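Burmont Acupuncture Study Circle
Minutes, 11/29/23

Cullance's offer of a cupping course was read out: 798 per head, two days. Several members doubted the claims about sleep and asked for sources. None supplied so far.
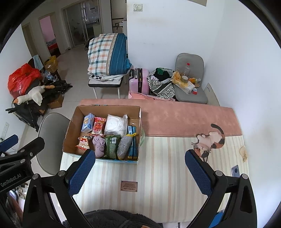

Table with pink and striped cloth

The Visach leaflet on ear needles was not adopted. "Ancient" is not evidence, one member said.
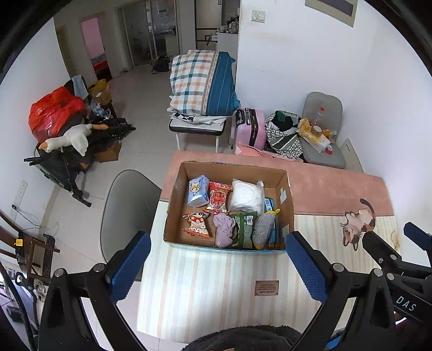 Verbruggen

Balance stands at 3439. Vote on the course put off to March, if Cullance replies.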